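Zomthorpe Swap Table: the gallery
June 22, 2023

What a turnout for the summer swap! People brought so many lovely odds and ends that we ran out of room in the hall and spilled over into kitchens up and down the lane. These are my favourite bits from the tables, with a few notes for anyone hoping to join in next time. Everything was free to a good home, as ever, and the gallery now stands at 257 pictures since we began.

The household things went to whichever table had space, and I'm so glad, because a cheerful cloth makes everything on it look like a present. I could happily have stayed there all afternoon with a pot of tea - the small packets are always the best rummage.

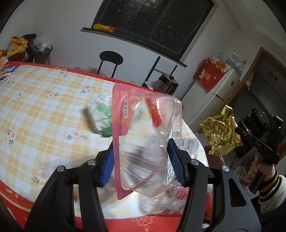

Pink card with a little red heart, over the yellow-and-white plaid. Those small white flowers with orange centres! And a bright red border too.

If you've got a patterned tablecloth sitting in a drawer, please do bring it along in August. Plain ones are welcome as well, but the flowery sort get people chatting before they've even picked anything up.

The next swap is at the Nerker Rooms, with setting up from ten. Small things still in their packets can go in the Zoubi crates by the door, and bigger bits straight on to the floor at the back. More pictures to come once I've sorted through them all.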